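Folding sweatshirts so they fit a shallow drawer?
Stodthorpe Home Help > Laundry and Storage

Posted by Yen-ting Cheng, Tuesday, April 4, 2023
723 views

Hello all! I've moved into a rented room with one chest of drawers and the drawers are really shallow. T-shirts go in fine, but my long-sleeved tops and sweatshirts turn into great fat lumps and the drawer catches every time I shut it. I fold them in half, flop the sleeves over and then fold up from the bottom. What am I doing wrong? I've got no wardrobe till August, so hanging isn't an option (sadly).

Jostodine
It'll be the sleeves! If you flop both of them across the middle you get all the thickness in one place. Lay the top face down on the bed, pull it flat, then bring one side in towards the middle and turn that sleeve straight down so it runs along the body. Same with the other side. Then fold up from the hem in thirds and stand it on its edge in the drawer, like a book on a shelf. I do mine on top of the bedspread because I haven't got a table big enough, and a woven one is lovely for it, the top doesn't slide about. Pull each sleeve out by the cuff before you turn it in, or you end up with a wodge of creases at the elbow. Thick collars are a pain whatever you do, so I leave that end till last and squash it down with my hand.

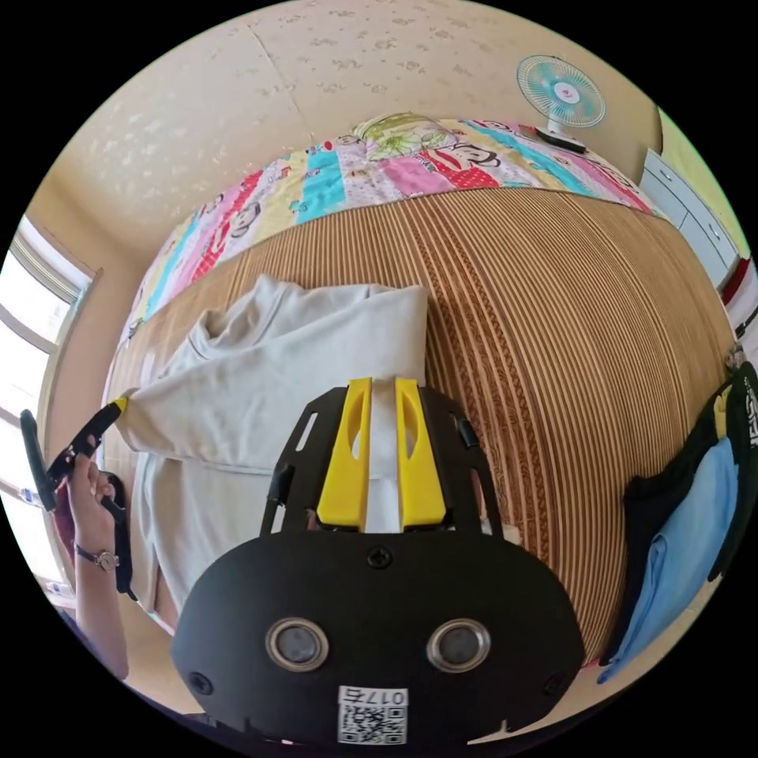 Light grey long-sleeved top on the striped bed mat, one sleeve pulled out by the cuff

Tai
just roll them

Distach
Rolling is fine for thin ones, Tai, but my winter sweatshirts come out like bolsters and the drawer won't shut at all. I'd go with Jostodine's way and put the two thickest on a shelf or in a bag under the bed.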